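Chapter 4
Reading Old Death Notices

I have a soft spot for small-town obituaries, and I'd better admit it before we go any further. The first one I ever copied out came from the Trevaskis paper, on a Thursday afternoon when I was supposed to be looking up land deeds. It ran to 19 lines. I forgot all about the deeds!

In this chapter we'll work with notices from two towns, Trevaskis and Celtadwood. Neither place ever had more than 2,000 people, so the editor often knew the family, and it shows. You'll get the church, the lodge, the farm, the daughter who moved west (and sometimes a hint of what the neighbors thought of that).

I read these notices twice. The first time I just enjoy the story. The second time I go through with a pencil and mark every claim that some other record could back up: a marriage, a sale, a burial. Ages are the ones I trust least. I've met a Celtadwood man who was 100 in the paper and a good deal younger in the census. 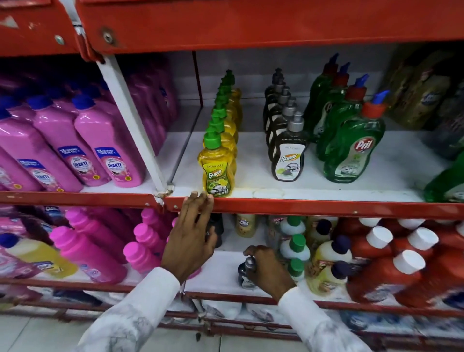
Then there's the language, which takes some getting used to. People "passed over" or "answered the call," and a cause of death may be so vague that it could mean almost anything. Keep a list of these phrases as you read. We'll need it for the first exercise, where you'll compare two notices for the same woman.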